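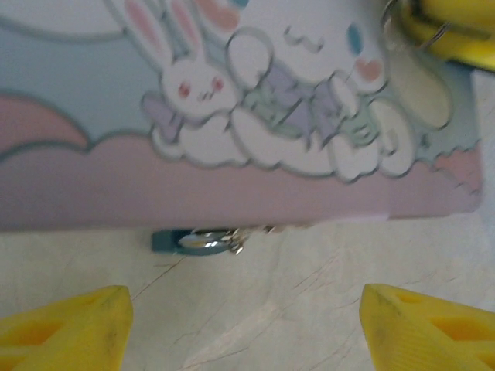
Wrist view, bunny-and-puppy case on the marble top, fingers open.

Tuesday, late afternoon. Ran the Paquette grasp picker on flat stuff again, 42 tries on the case, and I'm pretty happy! The old Zader scorer kept going for the printed art (it loves the puppy's big lavender bow, I think it reads the outlines as real edges). Trained on the 877 set plus the 321 blurry wrist shots, the new one mostly goes for the lower edge of the case instead — only 3 picks landed on the artwork, all of them on the scalloped pink band.

Still don't trust it near the little teal clip with the metal ring, those bright highlights throw the score all over the place. Want to mask the shiny bits and rerun before I touch the Jostia weights.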